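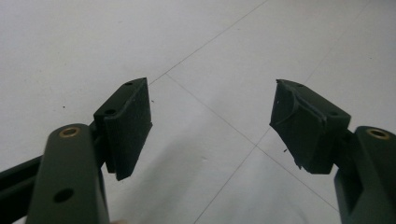
Forum: Workshop Automation > General
Thread: Are grippers good enough for chores yet?

h_matar
Question for people who run these things daily. We have been looking at whether a parallel gripper can handle basic tidying: picking small items off a bench, putting them in a divided container, clearing the floor. The vendor summary from Skallbridge says yes. My own numbers are less cheerful. Over 2351 grasp attempts, small cylinders were fine and flat items were poor. What is everyone else getting?

cprado
Depends what you call a chore. Cylinders on a flat bench are the easy case. Two foam faces, one axis, close until the current rises. Ask it to lift a sheet of paper off tile and you will be there all day.

Foam wear is the cost that gets left out of the summaries. Check the inner faces. Once one side has a hollow in it and the other is still square, the object rotates as you close and the grasp centre shifts.

tarcisio_v
Disagree on the foam. I ran a set with one badly torn pad through April and saw no change in success rate on anything thicker than a marker. Thin parts dropped off, but they were bad to begin with.

cprado
What was your closing force? At the high end you crush through the damage and never notice it.

tarcisio_v
70 newtons. Fair point. I'll retest lower.

s.lacerda
Bench tidying is what I've spent the most time on. Typical layout below.

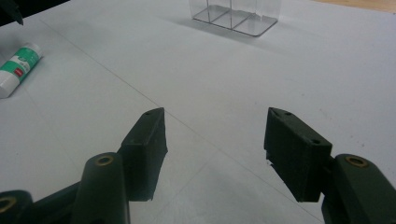

Glue stick and divided container on the white top, fingers open.

The stick is lying at an angle, so the wrist has to turn before you close. Grasping it is solved as far as I'm concerned. Placing it is another matter. Thin clear dividers on a white surface are close to the worst case for depth sensing, and our planner put items on top of a divider in 4 of the first 8 tries. Opaque bins fixed it overnight, but then you are changing the house to suit the machine.

w_amaral
Every shop floor does that already. Colour-coded bins, taped outlines, fixed fixtures. I don't see why a kitchen drawer should be exempt.

s.lacerda
A shop floor has one layout and a supervisor. A kitchen has kids.

h_matar
Useful, thanks. Has anyone tried the Puvham planner with transparent containers? The release notes mention edge cues but give no figures.

w_amaral
Tried it briefly. Better on rectangular tubs than on anything round, and roughly twice as slow per placement. I wouldn't call it ready for unsupervised work.

cprado
Same here. My answer to the original question is yes for the shop, with fixtures, and no for the house. Swap the pads in pairs regardless of what Tarcísio says.

tarcisio_v
Retest at 30 N is running. Will post the table when it's done – thin parts included.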